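Teaching a robot to do the dishes, one plate at a time

7th August

I spent most of yesterday afternoon moving plates in and out of a dish rack without touching a single one of them, and I have to say it was the most fun I've had on this job since the Akport ferry story.

The folks at Honcombe, a small robotics shop out on the Hiltenport road, are trying to get a robot arm to put away plates. Nobody there writes out the motions line by line. A person sits at a desk with a pair of handles, moves them the way they'd like the arm to move, and the arm across the room copies along. Every try gets saved. Once there are enough good ones, the software studies the whole pile and has a go at the job by itself.

Victor Mbwambo runs the sessions, and he let me have the handles after he'd done a couple of rounds himself. He made it look like nothing (of course he did). He does 30 tries before lunch and drinks his coffee in between, and I don't think he spills any of it.

My first plate took me two minutes. Two minutes, for one plate! The trouble is that you can't feel much through the handles, so you end up leaning forward and squinting and holding your breath, and then the plate comes down a little crooked and you have to back up and go again. Victor told me to stop staring at the plate and watch the wire loops it has to fit between. That helped a lot. By the end I had it down to 36 seconds, and I was unreasonably proud of myself.
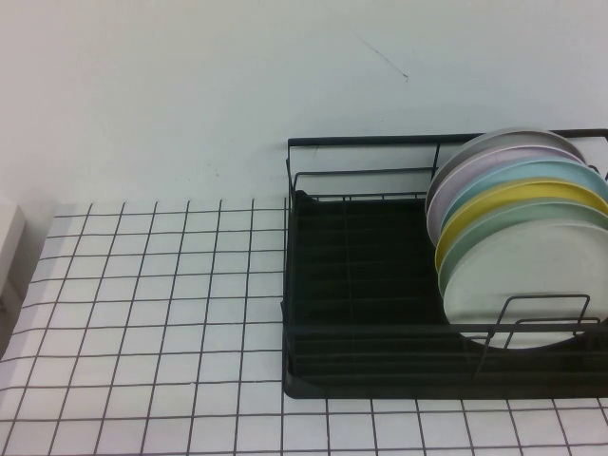 The practice rack at Honcombe, with the plates standing in a row at one end and the other end still free.

The plates are different colors, and I asked Victor if the robot cares. He said it mostly doesn't, but the people do. When he's looking back over a day's worth of tries it's a lot quicker to write "yellow went in crooked" than to work out which plate he meant. The grid on the tabletop is handy too. After a batch he shifts the rack over by a square or so and starts again, so the robot doesn't get stuck on the idea that a dish rack only ever lives in one spot. My own rack at home moves every time somebody wipes the counter, so I can see the point.

There's also a second way of teaching, which I liked even more. For that one you switch the arm into a loose mode, take hold of it at the wrist and just walk it through the job, kind of like helping a kid swing a bat. It's slower to set up and your own arm gets in the way of the cameras, so they save it for the fiddly bits, mainly the last little drop when the plate settles down between the wires. The handles are for everything else.

I asked what happens to the bad tries, figuring mine were headed straight for the trash. Some are! But Victor keeps the ones where you mess up and then fix it, because he wants the arm to see what getting out of trouble looks like. He kept 14 of mine from the afternoon. I didn't ask how many of those were in the messed-up pile.

As for how well the arm does on its own, I only got to see a short run, and it was a mixed bag. It got the first plates in neatly, a bit slow, and then it stopped over the rack with a plate held out and just sort of thought about it until Victor hit the stop button. He wasn't bothered. He says the far slots give it more trouble than the near ones and he plans to spend the next couple of weeks on nothing else.

The work is being paid for by Magnusson, the kitchen supply company, which would like to see an arm like this working in the back of a cafeteria someday. They're coming by in October to see how far it's gotten. Bowls are next on the list after that, and then mugs, which Victor is not looking forward to on account of the handles.

Honcombe is also looking for people to come in and run the handles for a few hours a week. You don't need any background in robots, and they'll train you the first day. Stop by the front desk if you want to sign up. I'm thinking about it myself.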